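Folding black clothes without losing the sleeves
Laundry and Linens board, 8 replies, 441 views

mudgway_m
I do the folding on the bed because I have no table big enough. Black long sleeves are my problem. I can't find the seams, and half of them end up folded with an arm twisted inside. Does anyone have a method?

indine89
Turn on a side lamp. Overhead light is no good for black fabric. With light from the side you can see the seams fine.

Ardalan Ranjbar
Lay it face down, pull both sleeves straight out, smooth from the collar to the hem, then fold the sleeves in. I don't bother with a lamp.

namo_151
Disagree on face down. Face up, you can find the collar by feel. Also, get a plain light sheet. Folding on a busy print makes it harder.

indine89
A plain sheet shows every bit of black lint. I'd keep the print.

mudgway_m
Tried face down last night. Better, but the sleeves still drag when I smooth the body.

Ardalan Ranjbar
Do the sleeves last, then. Smooth the body first and leave the arms wherever they land.

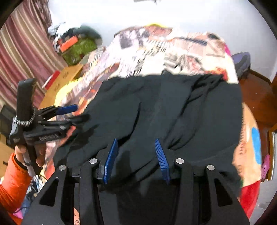 muveck
Sleeves first for me, always. If the body is already flat, you wrinkle it again getting the arms out. Pinch up a small fold of the cloth, like the ridge lifted on that black one, and shift it a little at a time toward the open side of the bed. I don't agree about the sheet either. Black stands out well enough against the orange and cream in that print.

namo_151
It stands out, but the stripes still throw me off when I'm lining up a hem.

mudgway_m
I'll try sleeves first on the next load. The print sheet is staying, it's the only one that fits this mattress.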